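3.2 Disassembly of desktop units and condition of the socket area

The desktop units in the Griltatden batch were dismantled to board level in a fixed order: side panel, drives, expansion cards, memory, cooler, processor. Power supplies were removed last where the cable routing allowed it. The board was left in the chassis until the processor had been inspected, as the case holds the board flat and keeps the standoffs loaded while the retention mechanism is opened. Boards taken out first and inspected on the bench had a higher rate of damaged contacts in our pilot work at Rullow, and the order was changed for the main study.

The cooler was released by its screws in a diagonal sequence and turned slightly before lifting. Old thermal compound was cleaned from the heat spreader with isopropyl alcohol and a lint-free wipe. The lever was then unhooked and the retention bracket raised. Inspection of the heat spreader and of the surrounding components was done at this stage, with the processor still seated (Figure 3).
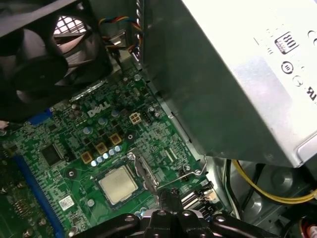

Figure 3. Dell motherboard in an open desktop case, with the processor exposed in its socket and the retention bracket raised. The voltage regulator chokes and a row of small capacitors lie beside the socket; part of the case fan is at upper left.

Each board was graded on a three-level scale. Grade A boards had no visible defect. Grade B boards had cosmetic marks or dust deposits that could be removed by brushing. Grade C boards had at least one defect expected to affect function, such as a bulged or leaking capacitor, a cracked choke, a lifted pad, or a bent socket contact. Capacitors were examined from above and then at a low angle under a hand lamp, since slight doming of the top is hard to judge from directly overhead. Socket contacts were graded separately after the processor had been lifted out.

Of the 256 units received, 22 were assigned Grade C. Bent socket contacts were the most frequent cause, followed by capacitor defects near the voltage regulator. Dust alone never led to a Grade C result, although heavy deposits around the case fan and its grille slowed the work and in many units had to be vacuumed before the cooler screws could be reached.

Time per unit was recorded from the opening of the side panel to the removal of the processor. Cooler removal was the longest single step and also the most variable. In units where the compound had hardened, the cooler was warmed by running the machine for roughly 3 minutes before disassembly; without this step, the processor was sometimes drawn toward the cooler while the bracket was still closed. The Ortuño protocol omits warming and relies on twisting alone. We found twisting sufficient for most units but kept warming as an option.

Processors were placed in antistatic trays, and the empty sockets were fitted with Flikari covers before the boards were removed from the chassis. Memory modules were bagged with a label giving the unit number and the slot from which they had been taken.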